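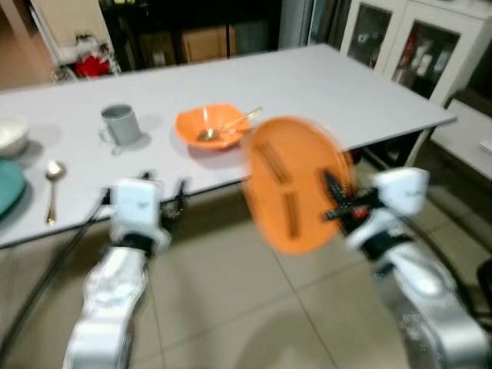
纳杜索拉办公室
2018年1月2日

关于我们

纳杜索拉（Nadusora）是一家做亲属抚养支持的民间机构，办公地点在德兰德维尔（Drandville），另有一个服务点在古尔克比（Gurkby）。所谓亲属抚养，说白了就是孩子的父母一时或者长久地顾不上孩子，由外婆、爷爷、姑姑、舅舅，偶尔还有刚满二十岁的哥哥姐姐接手。接手的时候通常没有人发说明书，只有一个书包、一袋衣服，和一张不知道该由谁签字的表。

那张表后来成了我们的主要业务。

我们怎么开始的

机构成立之前，几位创办人在皮莱街（Pillai）的一间旧店面里办过周末托管。托管办得很一般，点心倒是出了名。来接孩子的多半是老人，接到人也不走，坐下来打听：孙女转学要哪几样材料，法院寄来的信要不要回，孩子打疫苗是不是非得妈妈到场。我们一个也答不上来，只好去查。查了几个月，发现相关规定散落在好几个部门，各部门的态度都很客气，都建议我们去问另一个部门。

于是托管停办，改做咨询。有家长为点心的事表达过遗憾，我们把意见记下来了。

“纳杜索拉”这个名字经常有人问起含义。当时开会开到很晚，大家提了许多带“爱”、带“阳光”、带“彩虹”的名字，到登记处一查都有人用了。剩下这一个没有人用，念起来也还顺口。至今有人来信称呼我们“纳杜索拉女士”，我们一律照常回信。

我们做什么

文书陪办。监护委托、入学、医疗同意、补贴申请，我们陪着抚养人一项一项填。填表前先用30分钟把家里的情况聊清楚，这30分钟常常不够用，所以后面不排人。我们不替人签字，也不教人怎么把事实写得好看一点。窗口如果说缺材料，我们会请对方写下来缺的是哪一份，这个习惯为大家省了不少鞋底。

抚养人小组。每月两次，在德兰德维尔和古尔克比各一次，有茶，有人带孩子在隔壁玩。小组没有课程大纲。早年我们请过讲师来讲“与青少年有效沟通的步骤”，一位奶奶听完后说步骤都很好，她家那个在第一步就把门关上了。从那以后，小组的时间就留给抚养人自己讲。讲什么都可以，讲到孩子父母的时候往往最安静，也最长。

应急基金。床垫、校服、冬天的鞋、第一个月多出来的饭钱。每个家庭每次上限500元，申请表一页纸，正反两面都算上也还是一页。我们尽量在两个工作日内答复。答复不了的时候，会打电话说明卡在哪里，卡在我们这边的也照说。 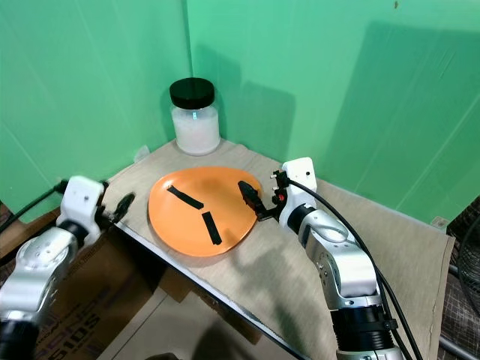 学校联络。孩子换了抚养人，学校往往最后一个知道，有时候是在家长会上才知道的。得到抚养人同意后，我们会跟班主任通一次气，谈清楚谁来接、谁签假条、紧急时打哪个电话，以及手工课上“送给妈妈的贺卡”能不能换个题目。多数老师一听就明白。少数老师需要听两遍。

我们不做什么

我们不是寄养机构，不安排收养，也不参与抚养权的争夺。每年都有人带着亲戚的坏话来找我们，希望我们盖个章。我们的章只盖在收据上。

我们也不评比“最美抚养人”。这个主意隔一阵就有热心单位提一次，附带奖杯图样。服务的家庭大多不愿意上台，有一位外公说得比较直接，他宁可要一台洗衣机。洗衣机后来有了，奖杯还没有。

需要说明的是，如果您担心某个孩子此刻正处在危险之中，请先报警或联系当地的儿童保护部门，再联系我们。我们的办公室晚上没有人值班，答录机虽然态度诚恳，能做的事情有限。

我们是谁

目前有专职员工和一批轮流来帮忙的人。专职员工里有做过社工的，有在学校教务处待过的，还有一位曾在保险公司处理理赔，读小字的本领至今无人能及。来帮忙的人当中，不少原先就是服务对象，孩子长大了，他们还来，理由是家里太静。所有接触孩子的人员都要通过背景核查，参加岗前培训，每年复训一次，包括只来修过一次门锁的那位。

理事会每季度开会，会议纪要放在办公室门口的文件夹里，任何人都可以翻。翻的人不多，文件夹保存得很好。

钱从哪里来

收入主要是个人捐款，其余来自两地政府的小额服务采购和每年7月的旧物义卖。目前有35个家庭由我们长期跟进，临时来问一件事的不算在内。捐款可以指定用于应急基金，也可以不指定；不指定的会用在房租、电话费和复印上，说出来不太动人，复印机却是这里最忙的一员。年度账目经外部审计，看不懂的地方欢迎来问，我们自己也是问过会计才懂的。

有两类捐赠我们一般会婉拒：一类附带要求孩子出面拍照致谢，一类是玩具熊。前者是原则问题，后者是库房问题。

怎么找到我们

德兰德维尔办公室在皮莱街尽头，公交站下车后往河的方向走，门牌不太显眼，门是蓝色的。第一次来不需要预约，带上手头所有的信件就行，拆没拆过都没关系。没拆的信我们见过很多，整整齐齐装在饼干盒里，我们可以陪您一起拆。

古尔克比服务点借用社区图书馆二楼，开放时间跟着图书馆走，图书馆盘点的时候我们也跟着关门。楼梯较陡，腿脚不方便的抚养人请提前打电话，我们下楼来谈，一楼期刊区有几张不错的椅子。

想来帮忙的，请先来小组坐一次。坐完还想来，我们再谈排班。

联系我们：德兰德维尔皮莱街，邮政信箱2177号 | 版权所有 © 纳杜索拉 | 返回顶部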